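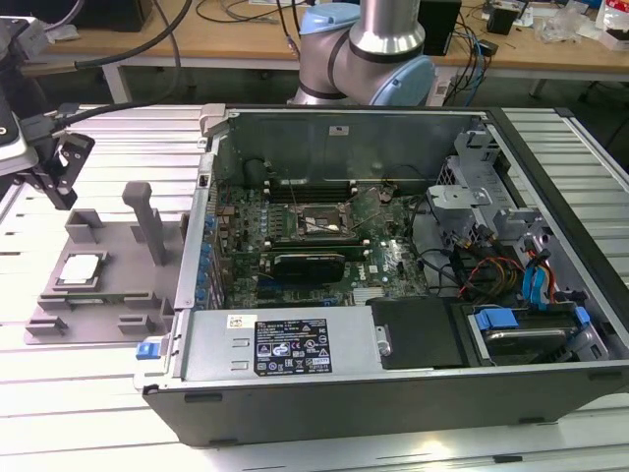 Tour d'ordinateur ouverte, couchée sur un plan de travail blanc

Refaire les joints de carrelage d'une douche sans tout casser

Publié le 17/05/2021 par l'équipe Clivier Rénovation

On nous appelle souvent pour une douche « à refaire entièrement », et bien souvent, une fois sur place, nous trouvons un carrelage parfaitement sain et des joints fatigués, noircis, un peu creusés près du receveur. Dans ce cas-là, gardez votre argent pour la cuisine ! Un week-end suffit, à condition de ne pas se presser, et le résultat fait un bien fou à la pièce.

Avant d'acheter quoi que ce soit, tapotez chaque carreau avec le manche d'un tournevis. Si l'un d'eux sonne creux ou bouge sous le doigt, il faudra le recoller d'abord. Sur un chantier à Fostusstead, l'an dernier, nous avions compté 19 carreaux décollés derrière un mitigeur, et là, forcément, c'est une autre histoire (une fuite, et un mur à reprendre).

Ce qu'il vous faut
Un grattoir à joints ou un petit outil multifonction avec une lame adaptée
Un aspirateur et un vieux pinceau
Du mortier à joint hydrofuge
Une raclette en caoutchouc, une éponge à grosses cellules, deux seaux
Du silicone sanitaire et du ruban de masquage
Des gants et des lunettes de protection

Étape 1 : enlever l'ancien joint
Commencez par une zone discrète, histoire de prendre la main. Tenez l'outil bien dans l'axe du joint et avancez doucement — c'est au moment où l'on s'impatiente que l'on raye l'émail. Creusez sur les deux tiers de l'épaisseur du carreau si possible. Aspirez, passez le pinceau dans les angles, aspirez encore. Il en reste toujours.

Le silicone du pourtour se coupe au cutter, des deux côtés, puis se tire en bande. Les petits restes partent avec un produit dissolvant ; laissez agir le temps indiqué sur le flacon.

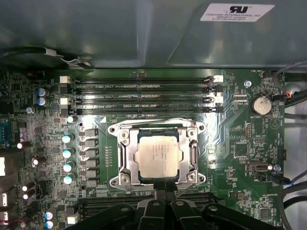

Étape 2 : préparer et appliquer le mortier
Versez l'eau dans le seau avant la poudre et mélangez jusqu'à obtenir une pâte souple, comme une pâte à gâteau un peu ferme. Laissez reposer quelques minutes, remuez de nouveau. Ne préparez que de petites quantités, surtout en août, quand tout durcit à vue d'œil.

Humidifiez légèrement les joints, puis étalez le mortier à la raclette, en diagonale, en appuyant bien. Travaillez par surfaces d'un mètre carré, du haut vers le bas. Laissez les angles et le tour du receveur libres : ils recevront le silicone.

Étape 3 : nettoyer
Quand le mortier devient mat, passez l'éponge humide, bien essorée, par petits gestes circulaires. Rincez-la souvent. Un voile blanchâtre restera sur les carreaux ; il s'enlève le lendemain au chiffon sec.

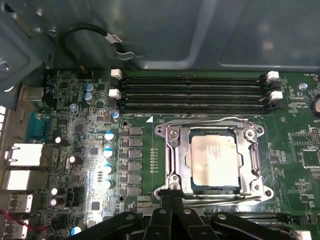
Processeur logé dans son support métallique, sur une carte mère verte

Étape 4 : poser le silicone
Attendez environ 28 heures, davantage si la pièce est mal ventilée. Posez le ruban de part et d'autre de l'angle, tirez un cordon régulier, lissez d'un seul passage avec un doigt ganté trempé dans l'eau savonneuse, puis retirez le ruban aussitôt. Laissez ensuite la douche au repos pendant la durée marquée sur la cartouche, même si la famille proteste un peu.

Si vous avez un doute sur l'état du support, passez nous voir à l'atelier de Clunbridge avec quelques photos de votre mur, nous prendrons le temps de regarder ensemble.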